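Home Organization Basics
Unit 4 handout: Sorting a mixed surface
Instructor: Genji Oda
Revised 1/20/26

Read this before the practice session. It replaces the old two-page sheet, which some of you may still have from the June group.

A mixed surface is any table, shelf or counter where things from different parts of the house have ended up together. In the Silemau survey we looked at in Unit 2, 136 households were asked which surface they cleared most often, and the table came out well ahead of the kitchen counter. Tables fill up because people sit at them, and whatever was in their hands stays there.

The method has four steps.

1. Clear a landing area. A tray, a box lid or one corner of the floor will do.
2. Pull out one family of objects at a time. Start with the family that is easiest to recognize.
3. Send each family home before you start the next.
4. Leave the strays for last.

A family is a group of things that are stored together. It has little to do with size or color. Students often sort by color on the first try because it is fast, and then find that the piles can't be put away anywhere.
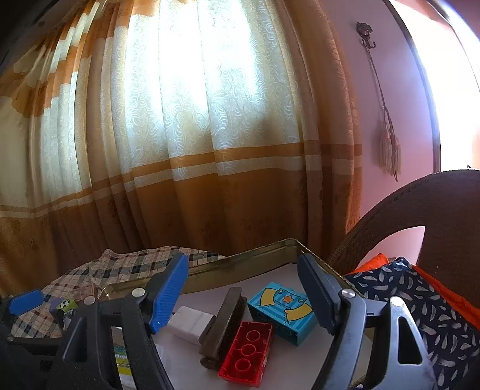 Toys are usually the first family on a table in a home with small children. They are easy to spot, and most of them go back to one bin. Building bricks count as one family whatever is printed on them, so a plain red Duplo brick and a light blue one with a pattern go in the same pile. The brush with the dark wooden back lying near them belongs to another family, even though it is lying among the toys. The soccer ball cube goes with the toys. Anything you can't name right away, such as the white block, is a stray and waits until step 4.

Cloths and cushions are handled separately. Move cushions back to the seats first. Lift a tablecloth only after the small things are off it — pulling it early sends pieces to the floor.

Practice task. Choose one surface at home and sort it using the four steps. Write down the families you found, in order, and list your strays. Keep it under 900 words. Hand it in to Endang Sutanto at the Escobedo room desk.

Reading for next time: Wirker, the chapter on drawers.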